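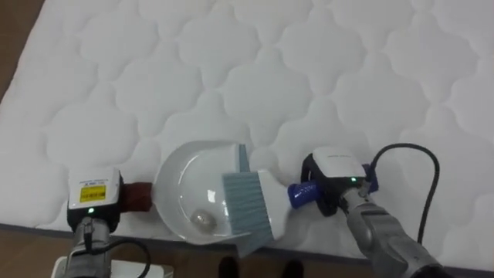
Your Gritow ferry card comes in the welcome envelope along with a paper receipt, a folded timetable for the Sowerby and Tindel landings, and a small sticker with your activation code. Please take everything out before you begin, and do it somewhere roomy. A stripped bed is ideal, and a white quilted mattress like the one in the picture will show up a dark green card very nicely, though it's worth running your hand over the stitching afterward in case the little sticker has settled into one of the dips. Once you have all four items in front of you, you're ready for the steps below.

Section 3: Setting Up Your Ferry Card

1. Peel the backing off the sticker and press it onto the back of the card, in the gray box. Give it a good firm rub with your thumb.

2. Open the Jutau app on your phone and tap Add a Card. If you'd like to do this without a phone, skip ahead to step 6.

3. Type in the code from the sticker, leaving out the dashes.

4. Choose your home landing. Most of our guests pick Sowerby, which is the one at the bottom of the hill with the green shelter, but if you're staying out past the boatyard you'll be much happier with Tindel.

5. Add some money. A single crossing is $4 and a day pass is $18, so if you think you'll be going back and forth for lunch and then again for supper (and people do!), have a look at the timetable and do your sums first.

6. No phone? Take the card and your receipt to the ticket window at Sowerby, where Phyllis Whitlock or one of her colleagues will set it up for you while you wait. The window closes at noon on Saturday.

7. Tap the card on the reader at the top of the gangway. Wait for the green light and the beep before you walk down.

Note: Tindel has a reader but no ticket window and no machine, so a card with no money on it can't be topped up there. The walk back to Sowerby along the towpath takes 13 minutes, and it's a lovely walk unless you're watching your boat leave.

Note: Route 46 is the evening boat. It uses the same card and costs the same, but in February it stops at Sowerby only.

Caution: Don't punch a hole in the card for a lanyard. There's a thin wire running all the way around the inside edge, and once it's cut the reader won't see the card at all.

Caution: Each traveler needs a separate card. A second tap on the same card within the hour is read as a transfer and won't pay for your companion.

If the light stays red, see Section 4.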